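**Stanlow Bench Marking Kit, rev. C**
Part no. 731 (single bench) / 895 (double bench)
Page updated 1/12/18

Floor tape, bench tape, stop-button labels, laminated rule cards. For small arms on tabletops, the sort of cell where people reach in and out all day. Made by Stanlow, sold thru Hokell and direct.

**What's in the box**

- bench tape, yellow, one roll
- floor tape, yellow/black, two rolls
- rule cards, letter size, four
- stop labels, sheet of twelve
- log sheets, pad
- blank risk assessment form. Blank. You fill it in, we can't do it for you

Not in the box: scraper, alcohol wipes, the stop button itself.

**Marking the reach**

Mark the full reach of the arm plus whatever is bolted on the end. Gripper counts. Fingers count. Most benches we get asked about were taped to the number in the arm's datasheet and the gripper was added later, so the line is short. Measure with the fingers open, then add your stopping distance.

Cables get their own line. Keep them along the table edge, clipped, outside the working area. Anything with a connector should have some slack and a label at both ends.

Parts go down before the arm is enabled. Hands out, then enable. One item on the table at a time for setup runs, and start with the gripper open and up in the air.
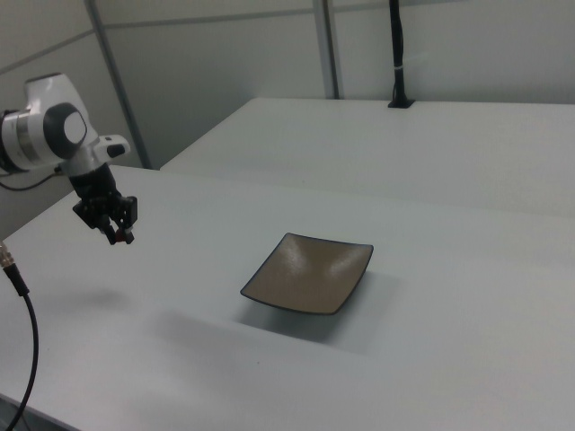

Cuiping Jin wrote in to say the card should tell people to check the gripper pads before every shift, not weekly, as glazed dishes slide once the pads get shiny and then everyone's first instinct is to grab for the dish. Fair point. Rev. C card says every shift. Old cards say weekly, cross it out or ask us for new ones, no charge.

**The card, full text**

1. Stop button tested today? Initial the log.
2. Pads and fingers checked.
3. Slow speed for any new part or new program.
4. No reaching over the line while enabled. Dropped parts stay dropped.
5. Two people for teaching, one of them on the stop.
6. Leaving the bench = arm disabled.

Spanish and Chinese cards now in stock, order as 731-S and 731-J (J is for Jiang, who did the layout, we know it's confusing).

**Standards**

Card follows the general approach in ISO 12100 and ISO 10218. Tape does not make a cell compliant. If your arm can hurt someone at the speed you run it, you need guarding or a speed limit or both, and the assesment has to say which.

**Ordering**

Single kit $164. Double, call. Refill tape fits the Droltard dispenser, older dispensers need teh adapter ring. Lead time is short except in October when we count stock and nothing ships for a week.

Almost 1679 kits out there now. If yours is a rev. A the stop labels peel, send a picture of the label and we'll mail a new sheet.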